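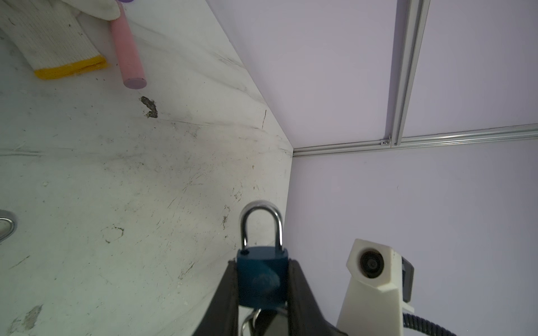 The audiobook of Tarnwood is out today. It has taken a good deal longer than the print edition did, and a few people have asked how it was made, so I'm putting it all in one thread.

Background for anyone new. Tarnwood is a novel about two sisters who take over a boarding house after their father dies. The paperback came out in September the year before last. I published it myself. It has sold a bit over 2,000 copies, mostly through three bookshops and a lot of library talks.

I never planned an audio version. Readers kept asking at talks, especially people whose eyesight had got worse and people who drive for work. One man told me his wife was reading it to him a chapter a night and her voice was giving out.

First decision was who would read it. I did try myself. I recorded chapter one in the spare room and sent it to Umut Dağdelen, who has edited all my books. He rang back the same evening and said I read as if I were giving evidence in court. Fair enough.

I put up an audition notice with a two-page extract and got 18 recordings back. I'd advise anyone doing this to choose a passage with an argument in it. Nearly everyone can read a description of a staircase well. Far fewer can do two women of similar age shouting at each other and keep them apart.

Natália Rebelo's was the eleventh I listened to. She didn't put on voices. The older sister was slightly slower and the younger one ran her words together, and that was all she did. I knew who was speaking without the tags. I listened to the rest, then went back to hers.

The money, as people always ask. There are two usual ways. You pay the narrator a set fee for each finished hour, or you split royalties and pay nothing up front. I paid the fee. My book is not going to sell in the numbers that make a split fair on the person doing the work.

A finished hour means an hour of the audio you hear at the end. It takes far more than an hour to produce. There's reading ahead, recording, retakes, editing, then somebody listening to the whole lot with the text in front of them.

We used a small studio in Olby, two rooms over a carpet shop. Recording took 7 days, spread over a month. Natália did mornings only. She said her voice drops after lunch and you can hear the join when chapter nine was done at ten o'clock and chapter ten at four.

Before she started she sent me a list of every word she wasn't sure how to say. I hadn't thought about this at all. Place names I made up, a hymn tune, two bits of dialect from my gran, and the surname of the lodger on the top floor, Mr Bayram.

I'd been saying Bayram wrongly in my head for six years. Umut put me right (stop laughing, Umut) and recorded it on his phone for her. If you've written a character with a name from a language you don't speak, ask somebody before the narrator does.

Things I found out about my own writing by hearing it aloud:
I use "for a moment" all the time.
Everyone in the kitchen scenes sighs.
There is one sentence in chapter fourteen that can't be read in a single breath by anybody. Natália did it in two and it's better.

I asked if I could change some lines for the audio. Umut said no, or hardly any. Some listeners follow along in the paperback, and some apps link the two, so they need to match. We changed four words in the end. One was a mistake in the print book that no reader has ever written to me about. I'm not saying where.

Proof listening was the hard part. I did it myself with a pencil and the paperback. You note the time and what's wrong: missed word, page turn, stomach noise, a lorry outside. I ended up with 110 notes. Natália said that was normal for a book this length. Most were tiny and she fixed the lot in one session.

I would not proof listen to my own book again. By chapter twenty I was hearing what I'd written instead of what she'd said. Umut did a second pass and found five I'd missed, one of them a whole line of dialogue. Next time I'd pay someone who has never read it.

The cover had to be redone as well. Audio covers are square and mine was tall, with the title along the bottom. You can't just crop it. The designer moved the roof and chimneys down and made the lettering bigger so it can be read on a phone.

Then distribution. I went with Oltard. The upload was simple. The checking was slow. They sent back two files for being too quiet at the start, and I waited around three weeks after that before hearing anything more. If you have a launch date in mind, don't announce it until the files are accepted. I did, and had to move it twice.

I kept it non-exclusive, which means a lower royalty but libraries can have it. Libraries were where the requests came from, so that wasn't a difficult choice. If yours hasn't got it, you can ask them to order it. Most have a form on the website.

A few questions from this morning:
Yes, there's a free sample. It's the first chapter, not the argument.
No, there isn't a CD. I looked at the price and gave up.
Yes, Natália is taking on other work. Message her direct - she's better at email than I am.

Someone also asked if the second book will be on audio. I haven't decided. It has a choir in it and a vicar who speaks Welsh, so I'd have to talk to Natália first.

If you've listened and have ten minutes, a short review helps. It doesn't have to be kind. Please say something about the narration as well as the story, as narrators get hired on the strength of those.

I'm at Olby library on Sunday at 2pm, with Natália. She'll read from chapter three and I'll answer questions. Free, but they'd like you to put your name down at the desk so they know how many chairs to get out.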